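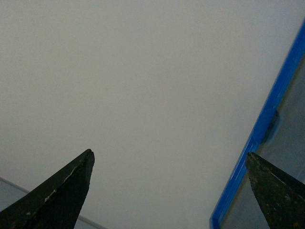
The Nerora stall fault was a repeated grip failure in the Nerora, a two-finger picking robot built by Laltilari for loading and emptying store freezers. First logged in November at the Meesuk test room. Fingertips lost their dark coating along the ridge, pale scuffs at first, and the arm then misjudged where its own tips were near clear panels with blue edging. It pressed on instead of stopping. Over 549 stalls in 1626 cycles, according to the log kept by Chutima Nakpan.
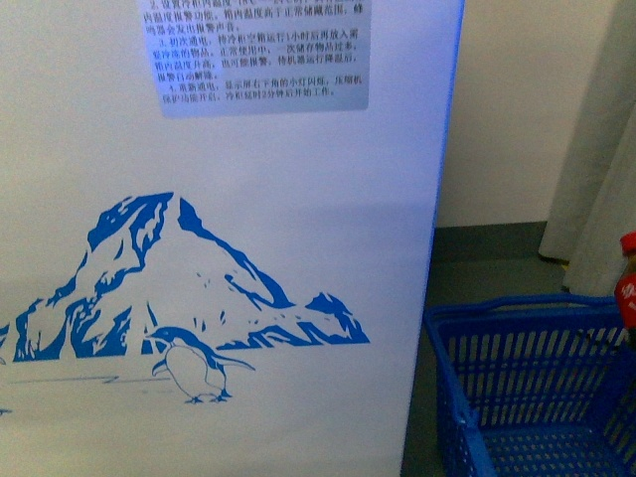
Main hazard was the lid. A stalled arm could hold it open untill the cabinet warmed up and the buzzer went off, and staff reaching in to clear it were inside the arm's range. Two pinched hands reported, neither serious. Hrvoje Vasić blamed the force limit, set too high after an update. Panya Phromma pointed to the coating. Both were changed at the same time so the cause was never seperated out. The later Nanus model uses bare steel tips.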